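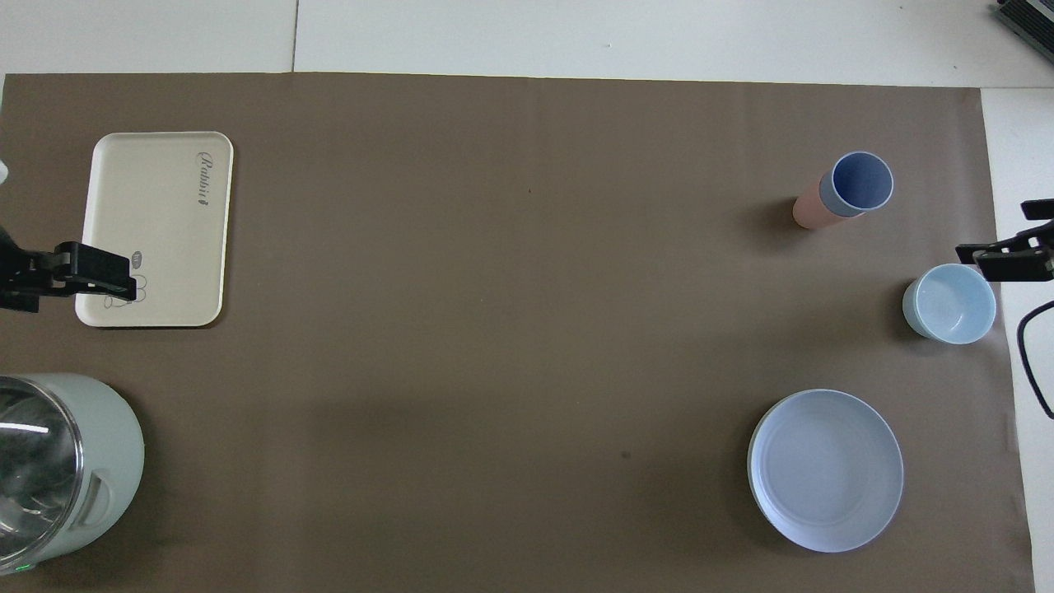
Mastdale Portions

Stated and recorded servings for home recipes

README and data card, version 2
Last revised 28 Sep 2020

What this is

Mastdale Portions is a small set of tables comparing the number of servings a recipe promises with the number of servings people got when they cooked it. There are 400 recipes in the main table. Of these, 276 have been cooked at least once by a household that kept a record, and those households sent in 582 records between them. The remaining recipes have a stated serving number and nothing to check it against.

I started the collection in Mastdale after cooking a lentil bake that claimed to serve six. My suspicion then was that "serves six" is mostly a guess, copied from one cookbook to the next. Having gone through the records I still think so, but please read the section on limits before quoting me. The data can't carry as much weight as some people have already put on it.

Where the recipes come from

Three sources, very unequal in quality.

Bunus is a recipe-swapping newsletter that printed readers' recipes for several years. Its editors put a serving number on everything, including jam. I have left the jam in and flagged it.

Samonte is a set of handwritten cards from a closed cookery class. Serving numbers are often missing from the cards and were added later in a different ink. Where the ink differs, the field stated_source says "added". I would leave those rows out of any serious comparison.

The Drasthorpe recipes came from a charity cookbook. They read well and have the tidiest layout of the three, which has led more than one user to trust them most. I don't see why. Many of the quantities look as if they were halved from a catering recipe without anyone trying the result. One fish pie uses half an egg.

How the records were made

Each household cooked a recipe, served it as they normally would, and filled in a short form. The form asked how many people ate, whether there were seconds, what was left over, and what else was on the table. It didn't ask anyone to weigh the food. Version 1 did, and hardly any of those forms came back complete, so the weight column has been dropped.

A "recorded serving" is one person eating one meal from the dish and not asking for something else afterwards. You can argue with that definition. People have. A child's plate counts the same as an adult's unless the form says otherwise, and soup is a nuisance whichever way you do it.

Leftovers are converted into servings only when the household said how many people ate them later. "Some left" stays as text. Earlier copies of the table turned "some left" into half a serving. There was no basis for it and I regret the months it stayed there. 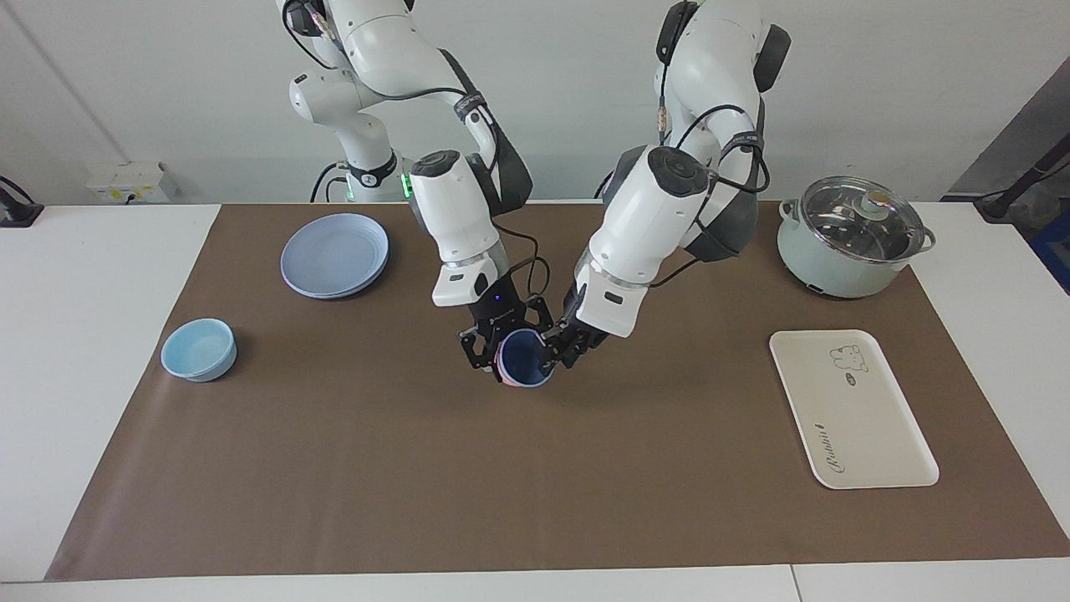 Files

recipes.csv — one row per recipe. Fields: recipe_no, title, source, dish_type, stated_low, stated_high, stated_source, notes.

records.csv — one row per form returned. Fields: record_no, recipe_no, household_size, eaters, recorded_servings, leftovers_text, side_dishes, changes_made.

dishes.txt — a plain list of the dish types and what I mean by each. Read it before you group anything. "Bake" in particular covers more than you might like.

All files are plain text with commas between fields and a header row. Quotation marks around a field mean it has a comma inside it. Blank means unknown. Zero means zero, and the zeros are real: there are dishes that went in the bin.

Reading the stated range

When a recipe says "serves 4 to 6", stated_low is 4 and stated_high is 6. When it gives a single number, both fields hold that number. When it says "serves a crowd", both are blank and the words go in notes. Please don't fill these in. I was sent a corrected copy in April in which every crowd had become twelve, with no explanation.

What the data seems to show

Main dishes tend to fall short of the number on the page. Puddings go the other way. Salads are all over the place, and I wouldn't say anything about them at all.

The gap is smaller when there are side dishes, as you would expect, but recipes rarely say whether they assume any. A stew that serves four with potatoes, bread and greens is making a different claim from a stew that serves four on its own. Cookbooks treat the two as the same sentence. If you want one field to look at before drawing conclusions, it is side_dishes.

I have been asked for a single figure for how far recipes overstate their servings. I won't give one. Any average would mix jam with fish pie.

Limits

The households chose their own recipes. People who volunteer to fill in forms about dinner may be unusual eaters, and people who feel cheated by a recipe may be keener to send the form back. Both would push the results towards my own view, so I am more wary of them than I would otherwise be.

Many cooks changed the recipe. The changes_made field holds whatever they admitted to. I assume there were other changes.

Plate size wasn't recorded. It probably matters. I have read confident claims that smaller plates make food go further, and nothing in these tables can support or sink them.

Several households cooked the same recipe more than once, and their records aren't independent. There is no household number in the public files, so you can't correct for it.

Uses I would avoid

Please don't use the tables for diet advice, for catering or to decide how much food a school or care home should order. They say nothing about nutrition. They don't say much about appetite either.

They are fair enough for teaching people how to clean a messy table, and for checking whether a favourite dish has a habit of running out early.

Changes since version 1

Weight column removed.
Half servings for "some left" removed.
Samonte cards with added numbers now flagged.
Duplicate Drasthorpe trifle merged, both stated numbers kept in notes because they disagree.

Corrections

Send the recipe number, the field and the reason. A scan or copy of the original page helps a great deal. Corrections based on what a sensible person would surely eat will be read and not applied.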